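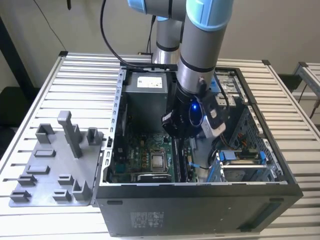
A desktop computer with its side open, seen from above.

Changes to the collection of old electrical goods

Residents of Nedville are advised that the arrangements for disposing of unwanted computers, telephones and small household appliances will change in September. The new arrangements were agreed by the parish council following a review by Natalie Mottram, Clerk to the Council, and replace the kerbside collection that has been in place under the previous contract.

From September, electrical goods will no longer be taken from outside the home. They should be brought to the yard at the rear of the Solitz building, where two covered bays will be set aside for the purpose. The first bay is for computers, screens, printers and anything else with a circuit board. The second is for kettles, toasters, irons, lamps and similar items. Fridges and freezers cannot be accepted at the yard and must still be booked through the county.

The review found that the kerbside service was being used by fewer households each year, while the cost of sending a vehicle along every road had continued to rise. Last year 811 items were collected. A good number had been left out in the rain before the vehicle arrived and could not be passed on for repair. Members also heard from Raimonds Priedītis of Zeltinum, the firm appointed to run the yard, who explained that goods kept under cover are far more likely to find a second use.

Residents are asked to observe the following points.

Computers may contain personal files. Please copy anything you wish to keep and erase the drive before bringing the machine in. The yard staff are unable to recover files once an item has been handed over. Printed guidance on erasing a drive is held at the library desk and may be taken away free of charge.

Loose batteries should be placed in the separate tub at the gate. Ink and toner cartridges should be removed from printers and kept in a sealed bag.

Cables are welcome, including those which no longer belong to anything.

Residents who are unable to travel to the yard because of age, illness or disability may apply for a home visit. More than 200 households are already registered for assisted refuse collection and will be added to the list without needing to apply again. All others should write to Abena Ankrah at the parish office, giving their address and a short note of the items to be removed.

Schools, clubs and small businesses should contact the office before making a delivery, as a charge may apply to larger loads.

A map of the yard entrance will be delivered with the next issue of this newsletter.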